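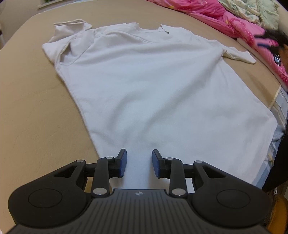 Garment Folding at Vornora to Be Shared Between Staff and Machines

Vornora has begun the second stage of its automation program at the Borkowska linen and garment service, the company announced in October 2019. Under the program, staff who fold and pair clothing by hand will spend part of each shift working with hand-held grippers, and the recordings from those sessions will be used to prepare robot arms for the same tasks.

The first stage ended in August. During that stage, 21 employees completed 3623 recorded folds and pairings, most of them on T-shirts, socks and pillowcases. The target for the second stage is 3815. Software for the project is supplied by Wistudeo.

According to the company, no positions will be removed while the program is under way. Folding staff will keep their present grade and hours. Those who take part in recording receive paid training before their first session and may return to regular folding at any time on written request. Two new posts, covering the review of recordings and the daily checking of equipment, have been opened to current employees first.

Socks have been given a separate work plan. They are small, they slide easily on a smooth surface, and they must be picked up at the ankle if they are to be paired without turning.

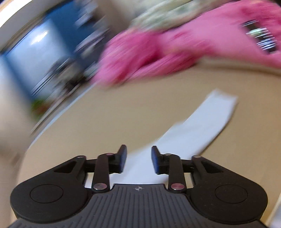 Gredis employees, who do the same work at a neighboring site, have been invited to comment on the plan. Borkowska staff have also submitted remarks. One wrote that the grippers were easier on the fingers than expected but slower, and asked that the daily folding quota be lowered on recording days. The same remark asked who would decide, once the arms are in use, which pieces are sent back to be folded again by hand.

Vornora has agreed to suspend the quota during recording hours. The question of refolding has been referred to the shift supervisors, whose written answer will be posted in the break room and sent to all employees on leave.

The first robot arm will be limited to batches of 100 pieces, with an employee present at the table throughout.

Last updated: October 2019

Contact | Copyright Vornora. All rights reserved. | Back to top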